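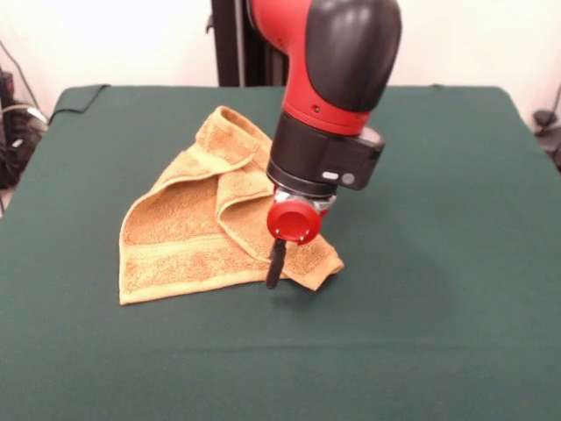 Welcome back to the household linen course at Keltthorpe, and well done to everyone who got through the ironing session with their patience whole! Week four is towels, which sounds like a rest and isn't quite, as those of you who have shared an airing cupboard will know. Before you fold anything, have a good look at what you've got. The mustard hand towel is lying in a heap with one part lapped over another, but you can still find your way about it: look for the flat woven band near the hem, paler and smoother than the loops, and let your eye follow the hem along to a corner. Take that corner, find its neighbour, and lift.

Give the towel one good shake (mind your neighbour's tea) and lay it flat with the band nearest you. Smooth from the middle outwards with the side of your hand. Fold lengthways in thirds, then in half, band to the outside.

Terry is measured by weight, and we'll pass round a thin one and a thick one so you can feel the difference. Nigel Treloar's notes on washing are on page 40 of the course booklet.

For next time, please bring a bath towel and a pillowcase. Ryan Hebden will be taking the group, in the Bramwell room as usual.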